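About > Who We Are

About Prunditum

Prunditum is a small shared workshop for people who build robots and automated equipment in their spare time. We started in March with four members, one 3D printer and a workbench that had to be cleared every evening. We now have 59 members and 1197 square feet, which includes an electronics room, a printing corner and a machine area with a drill press and a small mill.

We are a member-run company. Divya Naidu and Thirumalai Kurian set it up after trying to build a six-axis arm in Divya's apartment and running out of floor. The arm was finished in the workshop the following summer and is still bolted to the end of bench two. It is slow and the third joint needs re-tensioning every couple of weeks, but new members learn motor control on it, so it stays.

What we work on

Most of our members' projects are for the house. There is a plant watering system, a curtain opener, two competing designs for a cat feeder, and a conveyor that sorts screws by length. Gangadharan Lobo is building a sewing machine attachment that feeds fabric at a constant rate. He has been at it longer than he expected and the notes are on the shelf by the door for anyone who wants to read them.

The shared project is Loltia, which the whole workshop can contribute to. Loltia is a hand-held gripper: two jaws on a printed frame, soft finger pads at the tips, and a camera looking down at the jaws. You hold it and pick things up with it, and the recordings are used to teach a robot arm to do the same jobs. The design files are kept on the workshop server and any member can print a set.

We build Loltia at home as much as we do at the workshop. The printing and assembly happen at the benches, then members take a gripper home and use it on whatever they have. Kitchens are the best place for this. A workshop bench is flat, evenly lit and full of parts that look alike, while a kitchen has shiny packaging, thin plastic, cloth, and light coming in from one side. We keep a list of objects that have been tried, now at 101 entries, with a note for each on how the pads behaved. Small sealed packets take up a good part of the list.

The finger pads have changed more than any other part. The first ones were flat, and packets turned in them when they were lifted by the edge. Venkatesh Achari drew the ribbed version and cast it in a softer material. We print the molds here, and a pair of pads takes an evening to pour and a night to cure. The frame is held together with ordinary machine screws so that it can be taken apart with one driver. If you are building your own set, do not tighten the jaw screws fully until both jaws have been checked for free travel.

How membership works

Members pay a monthly fee that covers bench space, tools and shared consumables. Filament over the first spool is charged at cost. You do not need an engineering background. Tharun Marar runs the induction, which takes one evening and covers the soldering stations, the printers and the mill. The mill has its own sign-off and you will be asked to make a small part before you can use it alone.

Storage is one crate per member. Larger projects can stay on the rack for up to 50 days if they are labeled.

We buy most of our motors and bearings in bulk through Mercado, a parts supplier two streets over, and members can add to the order at the end of each month.

Visiting

The workshop is on the ground floor of the Pakness building, entrance at the side. Visitors are welcome during open evenings. Come and try the arm, or borrow a gripper and see what it will hold. Bring something from your own kitchen if you like, as long as it is light enough to lift with one hand and you don't mind it being squeezed.

This site uses cookies to remember your settings. Accept | Manage cookies

Related pages
Loltia build notes: casting the finger pads
Tool list and sign-offs
Open evening schedule
Parts order form 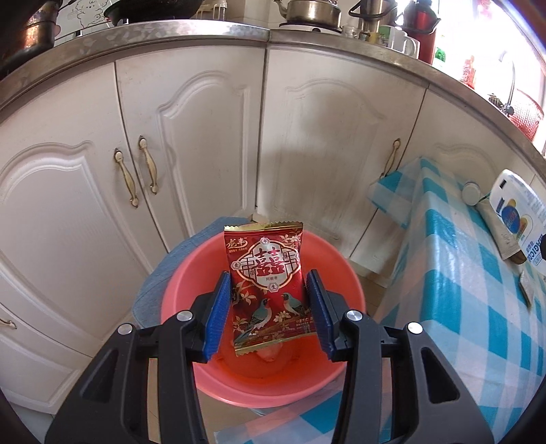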